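My project is about how people in shared housing decide when the laundry gets done, and what it costs them when they all pick the same time. I know that sounds like a small thing. I picked it in April because I had spent two hours waiting for a dryer with a paper due the next morning, and I was mad enough to want numbers.

## Where I got my numbers

I looked at two buildings, Ritchie and Motier. Ritchie is the older one, where I live, and it has coin machines in the basement. Motier got new card machines last year and has an online board called Itton that shows which washers are free. My plan was simple: compare a building where you can check ahead with a building where you have to walk down and look.

I kept a paper log on a clipboard in both laundry rooms and asked people to write down the time they started a load and how long they waited. I ended up with 426 loads in total. Of those, 199 came from Ritchie and the rest from Motier. Some entries I couldn't use for the waiting times (one person wrote "forever," which I respect), but I kept them in for the start times.

I also talked to nine residents for longer, mostly in the kitchen while they were cooking. Sølve Viklund from the third floor of Motier let me interview him twice, since I lost my notes the first time. Sorry again, Sølve!

## When people do laundry

I expected a big pileup on evenings, and I got one. Both buildings were busiest between 6 and 9 p.m. What surprised me was that Motier was just as bunched up as Ritchie. I had been so sure the board would spread people out that I'd already written half a paragraph saying so – I had to delete it.

When I asked about this, people told me they do check Itton, but only after they've decided to do laundry that night. If it's full, they wait and check again in ten minutes. They don't switch to the morning. One woman said she keeps it open on her phone through dinner like a sports score, and then runs.

So the board does help, only with a different problem. The Motier people waited upstairs doing something else, and the Ritchie people waited in a basement with one plastic chair. Several people in Ritchie told me the waiting was the worst part of their week. I asked Motier people the same thing and most of them had to think about it.

## The forgotten load problem

This was the part everybody wanted to talk about. You come down, the washer is done, and the clothes in it belong to a person who is asleep or in class. Do you move them?

I put that question on a short survey and got 80 answers. Most people said they'd move a stranger's clothes after a while, but they had very strong feelings about where the clothes should go. On top of the machine is okay. In a dryer is okay if you don't start it. On the floor is a declaration of war.

Motier has a rule taped to the wall that says you get a grace period of 15 minutes. Ritchie has no rule. I thought the rule would cut down on fights, and I think it does a little, but people in Ritchie had made up almost the same rule on their own. They just don't agree on the number. Sølve said he always gives 20 minutes, "and then I fold it, so they feel guilty." I tried his method twice in Ritchie and got one thank-you note and one dirty look.

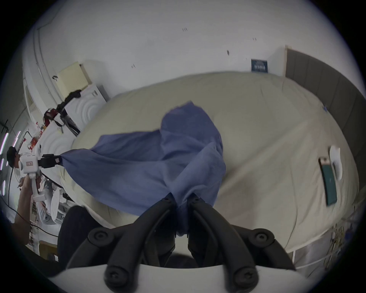
## Bedding

Sheets deserve their own section. They take up a whole washer, they ball up in the dryer, and people put them off for as long as they can. In my interviews I asked how often people wash theirs, and I promised not to print the answers next to any names, so I'll only say that the range was wide.

Bedding also made the evening rush worse. People strip the bed, start the load, and then can't go to sleep until it's dry, so they won't give up their place in line for anything. Two residents told me they bought a second set of sheets just to get out of this trap. A second set from Ririk, the discount store by the bus stop, is cheaper than I thought, and I bought one myself halfway through the project (which probably makes me a biased researcher).

## What I'd change

If I did this again, I'd tie the pen to the clipboard. I lost a whole evening in Ritchie to a missing pen. I'd also log when loads get picked up as well as when they start, so I could say how long the forgotten ones really sit there. Right now all I have is people's guesses, and angry people guess high.

I'd also like to try cheaper morning loads in Motier for a month. Almost everyone I interviewed said they would switch for a lower price, but they also said they'd use the board to plan ahead, so I'd want to see the log first.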